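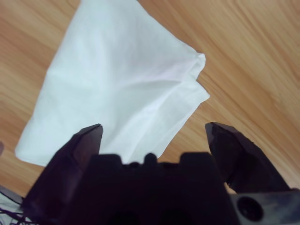
Wrist camera view, gripper open over the cloth.

Review: Cirnon cloth-folding policy, release 3
Lizeth Quispe, May 30, 2019

Cirnon learns folding from demonstrations, using wrist video and joint positions only. No depth, no cloth model. We trained it on 116 demonstrations and ran 50 trials at our Udanville bench, one white cloth on a wood surface.

It completed the fold in 31. Most failures came at the first grasp, where the policy closed short of the fabric and carried on as if it held a corner. Training took roughly 5 hours on one card.
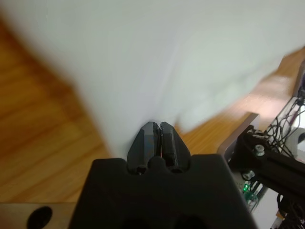

Fingers together, white material close to the lens. Motion blur is heavy.

Blur like this hurts the grasp check, which reads single images. Halving the approach speed recovered 3 of the failed starts. The Villanueva baseline is slower but regrasps unprompted.

Install notes are thin, and the calibration script assumes a Fulto mount. A patch is due in July.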